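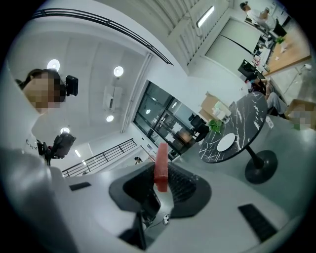
Posted by Annatjie Naidoo | Team notebook, Grundby build group | 01/11/2025

Full room today, and everyone stayed longer than planned. Pascal and I ran the hand-held grippers while Svenja kept the log. Ute worked on labels most of the afternoon and joined us for the last hour.

Where we started: last session's recordings had bad timing. The jaw position lagged behind the video, so when the jaw closed on a plate rim in the picture, the number in the file still said open. Gudrun thought it was the cable. I thought it was the logger script. We agreed to change one thing at a time and write it down, which we did not do last time.

Cable first. Swapped it, recorded the plate pick on the round table, same lag. Swapped it back. So the cable is fine and can stop being blamed.

Logger next. The script was stamping each jaw reading when it got written to disk instead of when it came in. Svenja moved the stamp up to the read call. Recorded again and the lag was gone as far as any of us could see stepping through it. She wants a proper check with a clap test before we call it fixed, and I agree. Script is saved as logger_2 in the shared folder. Please do not run the old one, and please do not rename the new one.

Plate task. We are keeping the white plate and the round table as the standard setup through the end of term. The plate is hard to get under when it sits flat. What works best for me is coming in low from the side with the jaw tilted, touching the rim, then closing slowly. Pascal goes straight down over the rim and closes fast. His is quicker but he drops more. We should pick one way and all do it, or the training set will be a mix of two habits. I have been arguing for the low approach. Pascal wants both kept and tagged separately. Left open for Monday.

Dark table top and white plate is a good contrast for the tracker. The ceiling lights are less good. They show up as bright spots in the wide lens, and when I turn my wrist upward at the end of a lift the exposure jumps. Try: finish the lift with the lens still facing the table, then set the gripper down. I got better at this after a few tries, but it is easy to forget when you are tired.

Data so far: 2,168 clips in the folder before today. We added 357. Svenja threw out 12 of the new ones where the lens was covered by a sleeve or the person started before the log did. The clips with the old time stamps are still in there and have to be marked. Ute has a way to do it by file date and will send it around. Until then nobody should train on the full folder.

Hardware notes
Grip handle on Pascal's unit creaks when squeezed hard. Opened it, tightened two screws, still creaks. No play in the jaw, so we left it.
Battery on mine ran down sooner than his. Same charge time. Swap batteries next session and see if the problem moves.
Spare jaw pads from Nandov have not come. Gudrun will write to them again.

Landley demo is in May. Gudrun asked what we want to show and the answer for now is the plate pick and nothing else. If the arm can do it from a flat start by then, I will be happy. Stacking can wait.

To do
Svenja: clap test on logger_2, both units.
Ute: send out the file date marking.
Pascal: write up his way of doing the pick in a few lines so we can compare.
Me: tape marks on the floor for where to stand. We drifted a lot today and the later clips are all from the same side.
Gudrun: pads, and the room booking for the rest of the month.

Packed up after the last upload finished. Both units are on the charger, spare cable is in the top drawer with a tag on it that says OK.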